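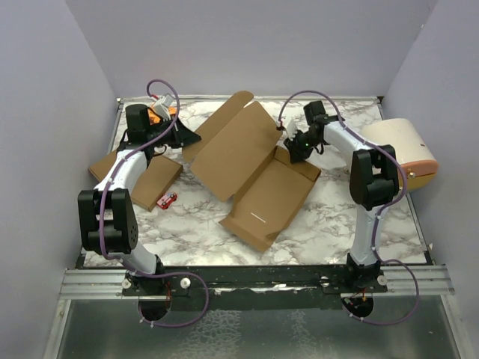 Section 7. Cardboard box, partly folded

Sharpening the Stirkix Folding Knife

1. Open the blade until the lock engages.
2. Set the Hernance stone on a damp cloth, coarse side up.
3. Draw the edge along the stone 40 times per side.

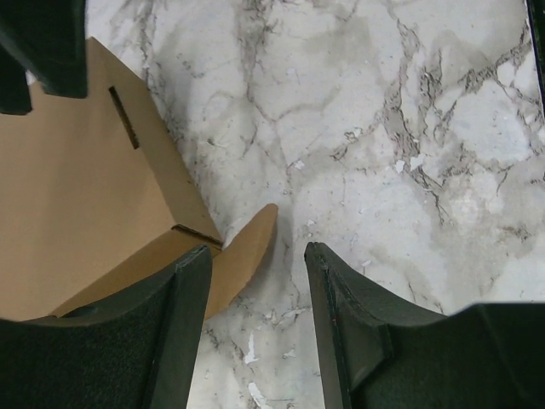
4. Turn the stone over and repeat with light pressure.

CAUTION: Keep fingers clear of the blade path when releasing the lock.
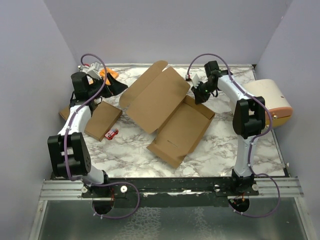 Lindiwe Nkosi writes that 50 strokes suit a badly worn edge better. Wipe the blade and oil the pivot before closing.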